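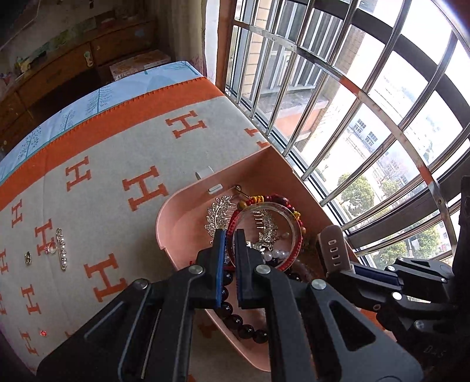

Jaime Vilela
Field technician, venomous and otherwise disagreeable fauna, Voswood station

May, bench notes, written up after tea

Magpie log first, as it has been shouting at me from the shelf. We now have 57 swoop reports from the Amerlow bike path for last spring, and every one says the bird came out of nowhere. It came out of the gum tree. It has come out of the same gum tree for years. I have coded them all as "rear approach, tree 3" and moved on.

Brown snake skins. The two sloughs from the Hostusska paddock are measured and bagged. Bag B has a tear near the tail end, so treat that length as a minimum. Whoever labelled the first bag "big one" is invited to come and see me about units.

Redback trial, day 15. Still trying to work out whether the females prefer the rough pots or the smooth. Rough is ahead, except for the individual in pot nine, who has ignored both and set up in the hinge of the lid. Open that one from the left. I have put tape on it. The tape on the last one fell off, so look before you put your thumb anywhere.

Seixas rang about the school talk. They would like the ten deadliest animals in the country, ranked, with growling. I explained again that horses and cows would be very near the top and that the shark would be well down, and there was a long silence on the line. Settled on 30 minutes, horses to be mentioned "briefly". I am allowed the honey bee if I bring a hive frame. Need to ask for one with no occupants.

Draft running order for the talk: bee, horse, brown snake, croc, then questions, which will all be about the croc.

Incubator two is reading high again. Swapped the probe with the one from incubator one and now one is reading high, so it's the probe. New one ordered. Until it arrives, use the glass thermometer and write the number down on the sheet, not on your hand.

Still to do:
Gaiters back to the hook, both of them, as a pair
Top up crickets
Re-tape pot nine
Find the long hook. It was behind the door in April and it isn't behind the door now.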